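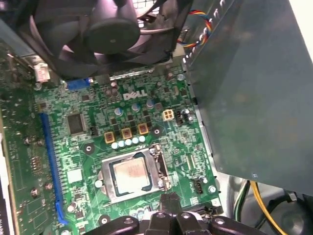
Tarek Harb would rather fix an old office computer than talk about one, and he says so before he has even sat down. Since May he has run a repair counter two mornings a week in the back of the Poltside library, and most of what comes in is desktops that a business has finished with.

"They get replaced on a schedule," he says. "The lease ends, the new ones show up, the old ones go on a pallet. A lot of them run fine."

The first pallet came from Stefanou, the accounting firm on the Morkstead road, which was clearing out two floors. Harb took 53 machines. He had asked for ten.

"I didn't have anywhere to put them. My wife parked on the street until school started."

He wipes the drives first, and he won't hand anything over until that is done. Then he cleans out the dust, replaces the thermal paste and runs the memory test overnight. The paste is the part people ask him about most.

"It dries out. The processor gets hot, the fan gets loud, and people think the computer is dying," he says. "You clean off the old stuff with alcohol, put on a small amount of new, and close it up. Small amount. I've opened machines where it looked like somebody used a butter knife."

The county has no drop-off site of its own. Old electronics go to Skurell, 40 minutes each way, and the yard there closes at noon on Saturdays. Harb thinks that explains most of the basements.

"People aren't lazy. They work Saturdays."

So far 348 computers have gone back out, to families, to a church office and to a driving school that wanted six the same. He charges for parts and nothing else. A grant of $3,000 covered the benches and the first order of used solid-state drives, and $700 of it is left – enough, he says, to get to winter if power supplies stay cheap.

He does turn things away. Laptops with swollen batteries go straight to Skurell, and he won't touch printers.

"I'll look at anything else. Printers, no. I did printers for nine years."

Asked what he would tell someone with an old tower in the closet, he thinks about it for a while.

"Write down the password," he says. "Tape it to the side. Then bring it in before ten, the line's shorter."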